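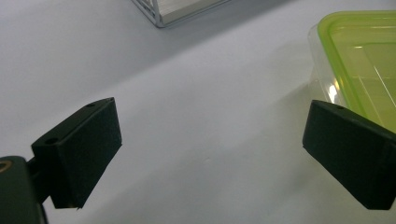

Hand-held gripper table at an open day, what do visitors do with it??

posted by tollgate_jo, 2018-05-21

Hi all, quick one, sorry for the mess, typing on my break.

We have an open day in June at the Stallivlow building (old bakery, robotics club upstairs, sewing people downstairs). Kincaid next door does theirs the same afternoon so there's a lot of foot traffic between the two. Last year we had 97 people through and most of them stood behind a rope and watched an arm pick up a sponge. Polite. Bored. Kids gone after a minute.

This year I got talked into doing the hand-held table. So no arm, just the gripper you carry yourself, two chunky black fingers and a camera looking down between them, and the visitor does the picking up. Then we play it back on the screen next to it. I set the table up yesterday evening for a dry run. White top, a clear food box with a lime green rim, wire rack at the back. That was as far as I got before people started giving me ideas.

What I can't work out:

How long does each person get? My gut says 2 minutes but then there's a line out the door.

What do you give them to pick up? I have a crate of kitchen stuff. Somebody said blocks. Somebody said real food, I said no.

And lighting. On my table I get a big soft gray shadow lying across the white right where the fingers are working. Ceiling lights only. Does it matter for a demo? Looks ugly on the big screen imo.

Also do I explain the whole thing first or just hand it over. I had a page of talking points and my daughter read it and said please don't.

Thanks in advance, need to order stuff by the end of the week.

Valdis Kuusk

Did this for two seasons at the Vevwood open house, so, in order.

Time. Don't time people. Time the task. One task, short, they do it, they watch it back, they hand it on. With us most were finished in well under your 2 minutes and the ones who weren't were usually having a good time so let them. If the line gets long take out the playback and run it once for every few people in stead of each one.

Objects. Stuff that stands up and doesn't roll. Cup, sponge, small box, wooden spoon lying across something so there's air under it. The spoon flat on the table is a nightmare, the fingers are too fat to get under it and the visitor thinks they are clumsy. They aren't. I'd keep your green rimmed box though, put things INTO it. Having somewhere to put the thing makes it a task. Without that people pick up the cup, look at you, and put it down again.

Explaining. Your daughter is right. We went with one sentence, "squeeze to close, put the cup in the box." Everything else came out when they asked, and they do ask. What's the camera for. Does the robot see this. Why are the fingers so big. Much better order.

One thing I would do different. Start with nothing between the fingers. Seriously, have them hold it open over the bare table first and look at the screen for a few seconds. 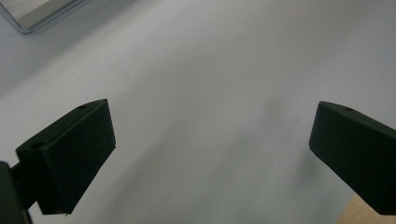
People need that moment to get used to it, your hand is here and the view is over there and the brain takes a bit. We used to skip it and go straight to the cup and half the visitors knocked the cup over on the first go and apologized to me. After we added the empty look it got a lot calmer. Small kids especially. They like opening and closing it on nothing anyway.

Shadow. For a demo, leave it. You'll be fighting ceiling lights all afternoon otherwise, and every time a tall person leans in you get a new one. If it bugs you, put a cheap lamp on each side, bounce them off the wall, not pointed down. Pointing down you just get a harder shadow, I tried.

Oh and weight. The thing gets heavy for anyone under ten. Have a stool they can rest an elbow on. Ours was from the break room and was the most usefull thing on the whole table.

greta_fromtheback

agree w/ above but PLEASE put the table against a wall. we had ours in the middle of the room and people reached across it from the other side. cable went. end of demo.

also hand wipes

sandlot77

Bit of a different take, I went to one of these as a visitor, the Tedari one, and I'll tell you what it was like from the other side of the table.

Got there late. Room was hot. There was a guy with a laptop who said "one sec" and then it was a good few minutes. In the meantime I'm standing there holding this gripper like a leaf blower and don't know if I'm allowed to move it. So first thing, tell people they can move it! Put it on a little card. "Go ahead, move it around."

Then he had a counter up on the wall, goal was 1000 pickups by closing. Sounds like a nice idea. What it did was make everybody rush. I did 18, my brother in law did more and wouldn't shut up about it, and neither of us could tell you a thing about what it was for. If you want a number on the wall fine but I'd skip it.

What I did like was the screen. You see these two dark blocks come in from the sides and the table between them and you go oh, that's my hand. I'd have been happy with just that for a while. And the small things you don't think about, like the little round holes along the tops of the fingers. My niece asked about them before she asked about anything else. The guy said they're for screws and let her poke one with a pencil (it was switched off, calm down). She talked about it in the car.

So maybe a spare finger loose on the table for people to pick up and turn over? If you have one. Kids want to touch the part, parents want to know what it costs, that's been my experience of any open day ever.

About the white table, is it a sheet or a proper top? Reason I ask, theirs was a sheet on a desk and it slid. Tape the corners.

tollgate_jo

Wow ok thanks, this is way more than I expected. Going thru it fast.

Stool yes. Wall yes, I can move the table to the long wall, the sewing people will have to live with it. Wipes, ordered. No counter, I had honest to god planned a counter.

Did another round at lunch with the empty look first like Valdis said. Tried it on two people from downstairs who had never touched the thing. Big difference! One of them just stood there opening and closing it over the white for ages and then went for the cup no trouble at all. Didn't need the talking points, page is in the recycling.

Still got the shadow. Decided I don't care.
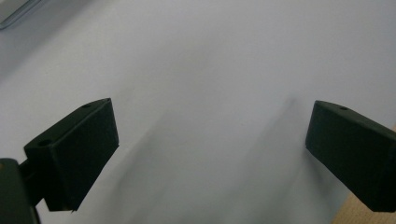
Gripper open over the white, nothing in it. Gray shadow in the gap.

@sandlot77 there's wood showing at the corner where the white stops, so yes, tape, good call, will do all four corners before anyone gets near it. Spare finger, I think there is one in the drawer with the dead batteries, will look.

Wire rack, keep or lose? I was going to have people hang things off it but now I think that's a second task and I only want the one. Probably lose it.

Valdis Kuusk

Lose it. Or keep it under the table for the kid who comes back a third time, there is always one, and give them the rack then. Same with the spoon.

Put the screen where the people waiting can see it too. I forgot to say that the first time. If they watch three others do it before they get to the front you hardly have to say anything.

greta_fromtheback

and charge the laptop the night before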